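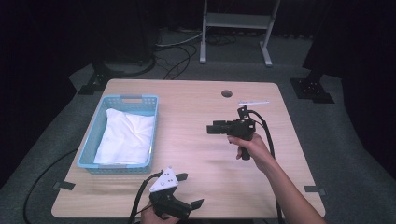
Unit 6 covers the Mullon handheld demonstration kit, sold by Robles and under review for the Letport lab course. The kit is a pair of handheld grippers with a recording unit and software license. An operator performs a task by hand, and the recorded motion and video are used to train a policy for a two-arm cell. Cloth handling is the reference task in this unit, with a cloth in a perforated plastic basket on a plain table. Both grippers are tethered, and the cable on each one runs over the near edge of the table, so plan the reach of the task before fixing the table position. Note also that the right gripper carries a flat white strip and the left a triangular plate with small black marks. Keep hands and sleeves clear of both.

6.1 What is in the quote

The base package is 2 grippers, cables, the recording unit and one year of software updates. Table, basket and cloth are not included. The vendor quotes 16 hours of remote support per year. Unused hours do not carry over. On-site setup is a separate line item, and travel is billed from Plallirstead.

6.2 Points to check in a review

Tether length. Measure from the recording unit to the farthest point of the task with the arm extended. A cable under tension pulls on the wrist and shows up in the data as a steady offset.

Grip force. The trigger is mechanical and the kit does not record force. For cloth this is acceptable. For rigid or fragile parts it is a serious limit - see Unit 8.

Jaw geometry. Flat jaws hold a fold well but are poor at picking up a single layer. Ask whether alternate jaws are stocked and whether the software needs a new calibration for them.

Export. Recordings are stored in the vendor's own format. The converter is included, but it drops the trigger signal unless the full export option is set.

6.3 Trial results

The Letport trial collected 738 demonstrations of the basket task. Of these, 135 were rejected, mostly for lost tracking when one gripper passed in front of the other. The rejection rate is therefore 18.3 percent. The vendor's brochure does not state a figure for two-handed tasks - request one in writing.

6.4 Assignment

Write a one-page purchase recommendation for a lab with a single two-arm cell. State the task, the expected rejection rate and the cost per accepted demonstration. Operator time must be included. Submit to Treasa Ó Briain before the last lab session in December.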